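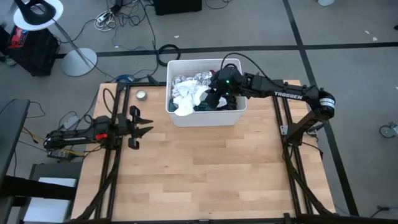
Right arm in the bin, left arm waiting. Flirnon open day, 12 Apr 2024.

Spent the afternoon at the Flirnon open day. The laundry cell is two arms on one table. The task on the card was plain enough: take clothes out of a bin, one piece at a time.

Assunta Caruso ran the demo. The policy was trained on 800 recorded pickups, all teleoperated. Unseen garments are kept back for testing.

Cycle time was given as 11 seconds per item on a good run. Thin cotton is the slow case - the fingers tend to take two layers and the arm has to let go and try again.

Each arm has a camera at the wrist. Caruso said the close view matters most in the last few centimetres, when the overhead camera mostly sees the arm.

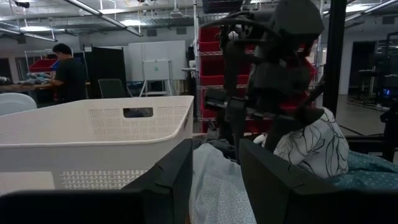
Jacqueline Leclerc: Did they say what happens with sleeves? We tried a similar setup at Tiketby and anything with sleeves dragged a second item out with it.

Same problem here, Jacqueline. They lift, pause, then give it a small shake. Single-item rate went from 60 to 77 per cent with the shake added. No figures yet for wet laundry.

Folding is a separate project, Ustum, and wasn't on show. They hope to run it on the same table by October. I've asked for the gripper drawings and will post them if I get permission.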